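Packaging and Labelling, Unit 6: Closures, Fill Levels and Printed Labels on Bottled Drinks
January 21, 2019
Course notes by the Unden Packaging Short Course

These notes follow on from the unit on container walls. Students should have the test sheets from the Rarnunbridge plant visit to hand, as the exercise at the end uses them.

6.1 Closures

A screw cap does three jobs: it keeps the contents in, it keeps air out, and it shows the buyer whether the bottle has been opened. The first two depend on the seal between the cap and the rim of the neck. The third depends on the band below the cap, where one is fitted, and on the bridges that join it to the skirt.

Application torque is the turning force used by the capping head. Removal torque is the force needed to open the bottle later. Removal torque is normally lower, and it falls further in the first day as the plastic relaxes under load. Readings taken straight off the line should therefore not be compared with readings from the store. In the Drorance trial all caps were rested overnight before testing, and the sheets are marked to show this.

Cap colour has no effect on the seal in itself, but pigment can change how much a moulded part shrinks as it cools. A change of colour is treated as a change of part, and the torque settings are checked again.

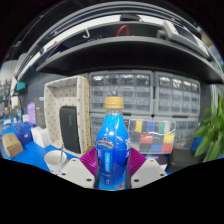

Fig. 1. Bottled blue drink with a gold-coloured screw cap.

6.2 Fill level and headspace

Headspace is the gap between the surface of the liquid and the underside of the closure. It allows for expansion when the bottle warms. Too little headspace can strain the closure; too much looks to the buyer like a short fill, even when the stated volume is correct.

Fill may be controlled by level or by volume. Level filling gives an even row on the shelf but passes any variation in the bottle on to the contents. Volume filling does the reverse. With a clear bottle and a strongly coloured drink the level is easy to see at the neck, so makers of such drinks often prefer level filling and accept tighter limits on the bottle supplier.

For the trial, 3646 bottles were filled and 453 were drawn for weighing. The sample was spread across all the filling heads — a sample from one head says nothing about the others. 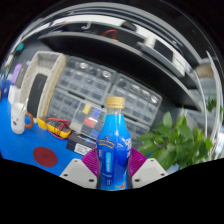 6.3 Wrap-around labels

A wrap-around label is cut from a reel, glued at the leading edge, rolled on to the bottle and closed with a lap. The lap should fall away from the main panel. Text that must be read as one block should not run across it.

On a curved surface only part of the label faces the reader at one time. Small type should be kept to a single panel, with large lettering or artwork used for the parts that turn out of sight. 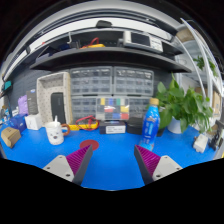
Fig. 2. Label artwork with a white splash-like graphic.

Exercise: using sheet 9, state whether the Okafor label layout keeps the required text clear of the lap. Give your working.

Comments

packline_k: Is the overnight rest at room temperature? The sheet does not say.

Unden Packaging Short Course: Yes, room temperature. The sheet will be corrected before the July intake.

mrt72: Section 6.2 would be easier to follow with a worked headspace sum.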